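1st June

Slept badly, up at five. Read over what I have of the Hesholm chapter and it stands at 2,869 words, most of which can stay. Cut the paragraph on the ferry. Ntombi Swanepoel called before lunch and wants to see it by the end of the month. I said I would try.

Wood grain on the tabletop.

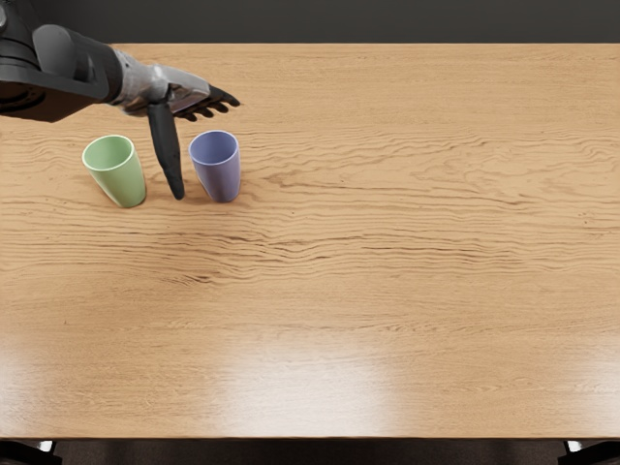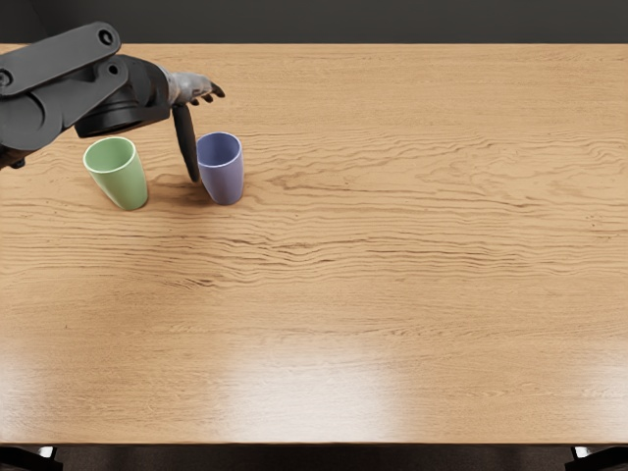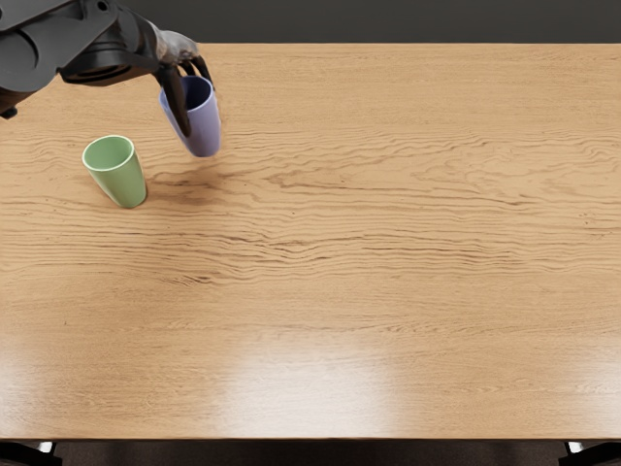
After lunch I walked to the post office and back, roughly 50 minutes. Paid the water bill. The tomatoes need stakes and two have spots on the leaves. Wrote another page in the evening, the part about the house in December, and stopped at 8. Soup for supper. Call the dentist tomorrow.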